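4. Findings

4.1 What the quote leaves out

We begin with the estimate, as every household in the study did. A moving estimate in Dillham is a single page. It names a crew size, a truck and a number of hours, and it carries a price in type large enough to be read from across a kitchen. The conditions are on the back. Of the 753 completed moves in our records, most were booked by someone who had read the front of the page with great care and the back of it never. We don't say this to scold. The first author has moved house twice during the life of this project and can report that she signed both times without turning the paper over.

The front of the page is usually right about the things it mentions. Crews arrived in the numbers promised. Trucks were the size they were said to be. Where the final bill left the estimate behind, it did so on matters the estimate had never raised: the walk from the door to the curb, the elevator that had to be reserved, the wardrobe that had been built inside the bedroom and had no plans to come out of it. In the trade these are called access charges. Households had other names for them.

We sorted the added charges by cause, using the crew's own job sheet wherever one survived. Stairs came first, by a wide margin. Waiting came second, and was made up mostly of waiting for keys. Repacking came third. Repacking is what happens when a customer who has agreed to do their own boxes turns out to have agreed in spirit. One job sheet, from a two-bedroom apartment near the Joly Street bridge, has a line for "contents of kitchen, remaining" and beside it, in the space for notes, the single word "all."

4.2 How customers describe their own belongings

Every firm in the study asked customers to list what they owned before a price was given. Some did this by phone and some through Tilix, the booking software that three of the larger Dillham firms had adopted by the time our fieldwork began. Tilix presents a list of rooms, and under each room a list of objects, and the customer taps a plus sign until satisfied. It is quick and pleasant to use. It also lets a person declare a four-bedroom house to be the home of one sofa.

We compared the lists with what the crews loaded. Large furniture was reported well. People know how many beds they have. Lamps, rugs and mirrors were reported badly, and anything kept in a garage, attic or shed was hardly reported at all. Interviewees often explained that they had meant to get rid of these things before the day. A few had. The rest were found on the morning of the move standing in the garage with the expression of somebody meeting an old creditor.

Phone lists were closer to the truth than Tilix lists, and we think the reason is plain enough. A good estimator interrupts. "And what's under the stairs?" is a question the software doesn't ask, and in the calls we listened to it was good for a vacuum cleaner, a folding bed and on one occasion a canoe. Two of the firms using Tilix had gone back to calling every customer after the booking came in, which gave them the cost of the software and the cost of the phone call together. The owner of one described the arrangement as modern.

Underreporting should not be read as dishonesty. The customers who left out most were also the ones who had lived longest at the address, and they were as surprised by the truck filling up as the crew was. A household that has been in one place for many years has stopped seeing much of what it owns. We found no sign that anybody was hiding a piano, although one household did forget one.

4.3 Stone, glass and other awkward loads

Certain objects account for far more argument than their number would suggest. Stone tops are the leading case. Most standard terms in Dillham exclude marble and similar stone from the basic liability cover unless it has been crated, and crating has to be ordered ahead. Customers tended to learn both facts together, on the doorstep, from a person already holding one end.

Damage to stone is hard to settle for a reason that has little to do with who dropped what. Natural marble has veins, and a hairline crack can look a good deal like a vein to someone who wants it to. The reverse is also true. We read claim letters in which an owner of long standing had discovered, after the move, markings that the crew's inventory described as "pattern." Our view is that both sides were usually sincere. Few people have studied their own dining table under a strong light, and a move is often the first time they do so.

The sensible practice, followed by four of the firms, is to note the surface before wrapping it and have the customer initial the note. Crews dislike this. It takes time at the start of the day, when the foreman is hoping to be gone by ten, and it makes the customer nervous just when the customer had been persuaded to go and make coffee. The firms that did it nevertheless spent less time writing letters afterward. A form used by the Tastville depot has a blank outline of a tabletop on which the foreman is meant to sketch what he sees. Most foremen drew a cross in the middle and moved on. One drew, over several jobs, what we can only call landscapes.

Glass caused fewer disputes. A broken sheet of glass is not open to much interpretation.

4.4 The foreman's morning

A word is needed on the crews, who are mostly absent from earlier work on the trade except as a cost per hour. Jade Bellamy, who ran a crew out of the Tastville depot for 11 years and then dispatched for the same firm, let us sit beside her through the June peak, and much of what follows comes from those mornings. Her account of the estimate was brief. She called it the weather forecast. She read it, she packed the truck as if she believed it, and she put extra blankets in the cab.

Foremen make a second estimate of their own in the first minutes at the house, and it is very good. We asked them to write down a finishing time after one walk through the rooms. They did better than the office, better than Tilix, and much better than our own model, on which we had spent most of a winter. When asked what they looked at, several mentioned the kitchen. If the kitchen was boxed, the rest of the house would be boxed. If there was a kettle on, a dish drying and a drawer standing open, they phoned the office and moved the afternoon job.

None of this knowledge makes its way back to the quote. The foreman's guess is spoken aloud in a hallway and is gone by lunch. We suggested to one manager that it might be written down and compared with the estimate at the end of each month. He agreed that it was a fine idea and said the trouble would be that the foremen would see it too.

4.5 Limits of the records

Our sample leaves out the moves that people made for themselves with a rented van and a cousin. These are common in Dillham and no job sheets exist for them, only stories. We also have little on very small moves, which several firms turned down in the busy season and took gladly in the slow one. Records closed on March 20, 2020, and we have made no attempt to carry the figures past that date.

Job sheets were filled in by hand at the end of long days, and some are better evidence of fatigue than of hours worked. Where the start and finish times could not both be read, we dropped the sheet. Where the price had been crossed out and rewritten, we took the last version, on the theory that it was the one somebody paid. The coding of awkward loads was done by two of us separately, and we disagreed chiefly over what counts as a table. A desk with a stone top was entered as a table, a washstand with a stone top was not, and a reader who would have it otherwise has our sympathy. The surface categories used in the coding are those of Section 4.3, with marble entered as a category of its own (Figure 5).

Figure 5. Veined marble tabletop, computer rendering.

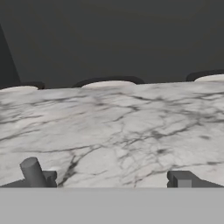 Loads with more than one surface were coded by the heaviest. This puts a few glass cabinets on stone bases in with the stone, where the crews, who had to lift them, felt they belonged.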